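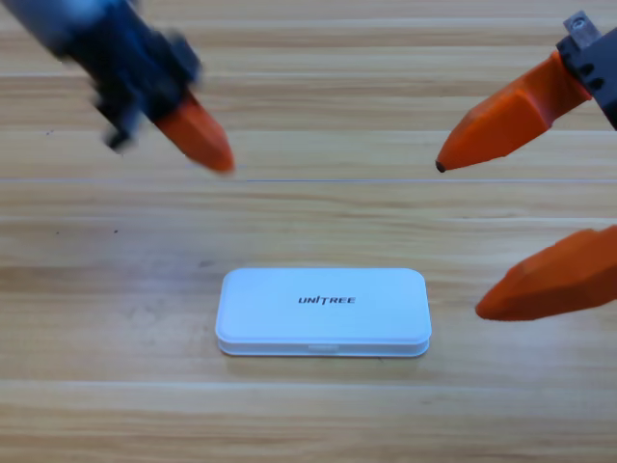

小白盒与空桌面

去年十月我搬了一次家，拆到最后一个纸箱，里面是盒子。大盒套小盒，小盒里再套更小的盒，都是白的，都很好看，都是空的。我坐在地上看了它们一会儿，想起这几年读过的收纳文章，心里很不是滋味。

那些文章的意思大同小异：东西乱，是因为没有归处，给每样东西一个盒子，桌面就干净了，桌面干净了，人也就清爽了。前半句我勉强同意，后半句我越来越不信。

先说盒子。我买过一套Gulla的白色收纳盒，300块钱，送到时确实高兴。回形针一盒，充电线一盒，旧钥匙一盒，还有一盒专门装“暂时不知道放哪儿的”。两个月以后，最后这一盒满得盖不上，另外三盒我一次也没打开过。要用回形针的时候，我去翻的是包。白盒子的毛病就在于白：从外面看一模一样，里面装了什么全靠记性。有人说那就贴标签。贴了标签，当初图的那份素净又没了，还不如用饼干筒，至少筒上画的是蓝花还是红花我记得住。

我的朋友Hsin-yi Mok做室内整理做了好些年，我跟她吵过这件事。她的说法是，盒子不负责让你找到东西，盒子负责让你做决定，放进去的那一刻你得想一想它值不值得留。听着有道理。可我观察自己，也观察家里人，放进去的那一刻恰恰是不想了。盖子一合，这件事就算过去了。旧钥匙至今还在，开的是哪扇门谁也说不上来，按她的标准早该扔，可因为它有个体面的住处，反而没人动它。要是它一直散在桌角碍事，恐怕头一个星期就进了垃圾桶。

Hsin-yi听完说我那是执行得不好。收纳这一行我最佩服的就是这句话，方法永远没错，错的永远是用方法的人。节食书也这么写。

再说桌面。现在流行的理想桌子是浅色木头，一整片，上面只摆一样小东西，位置还要讲究，最好居中偏下一点，四周留白。Cumeck的产品册我翻过，三十几页都是这样的桌子。看久了我产生一个疑问：在这张桌子上究竟干什么？写字要有纸，纸要有几张，旁边要有本翻开的书，书上要压个什么；缝扣子要有线团和剪子；算账要有一摞单据。桌子一投入使用就不是册子里那个样子了。册子卖的是还没开工的桌子，买回家的人却要在上面过日子，于是每天多出一道工序，把它恢复成没开工的样子。

我不反对收拾。饭桌吃完饭要擦，和面的案板要刮干净，这些都是下一顿的准备，收拾了立刻有用。我怀疑的是另一种收拾：晚上十一点，明天早上还要接着做的活儿，硬要全部归位，图一个睡前看着舒服。第二天再一样一样取出来，取到一半想不起昨天做到哪儿。Simin Parsa是做书籍装订的，她的工作台我去看过，骨刀、线、裁了一半的纸板，全摊着，走的时候拿块布一盖。我问她不收吗，她说纸板的顺序就是她的记性，收了就等于把记性倒掉。这话我想了很久，回家就不再收书桌了，文章写得也没有更坏。

当然有人会反驳我。Simin的妹妹Forough就是一个，她家只有一张桌子，孩子写作业在上面，吃饭在上面，Saturday晚上熨衣服也在上面，不收根本没法过。她说得对，这种桌子必须收，而且要收得快。可她用的是什么呢？一个洗菜的旧搪瓷盆。作业本、笔、橡皮全划拉进去，端走，吃完饭再端回来。没有分格，没有盖子，也不白。我数落过那个盆难看，她说难看才好，难看的东西没人想把它供在那儿。

我想说的大概就是“供”这个字。很多小盒子摆在桌上，已经跟收纳没什么关系，它的任务是证明这张桌子有人管。Wandska有一款掌心大小的，卖279，说明里写着可以放“日常的小物”。我认真想了想自己有哪些日常的小物值得这个价钱的房子，想出来一副耳塞、两颗备用扣子。扣子原来装在一个小塑料袋里，别在衣服的洗标上，那才真是它该待的地方。

木桌子本身也冤枉。木头这种东西就是给人用旧的，杯子印、铅笔印、板缝里的一点面粉，都不算什么大事。我外婆那张饭桌用到后来，靠她那一侧的边沿磨得发圆，手搭上去正好。现在的人买了浅色木桌先铺一层透明垫，垫上再铺一块小毯子，毯子上放盒子。我去别人家做客，有时候坐了一下午，一次也没碰到过木头。

搬家那天的空盒子，后来我留了三个。一个装孩子的乳牙，一个垫在显示器底下，还有一个借给楼下的Mahsa Nouri养蚕，她说尺寸正合适，就是盖子要扎几个眼。其余的送掉了。要走它们的人很高兴，问我怎么舍得，我说你先拿回去放一阵子看看。

书桌现在还是乱的。左边一摞要回的信，右边一摞已经过了该回的时候的信，中间留出一块地方，够放下一个本子和一只胳膊肘。昨天找剪刀找了十分钟，最后在信底下找到了。以前用盒子那会儿，找剪刀也差不多是十分钟。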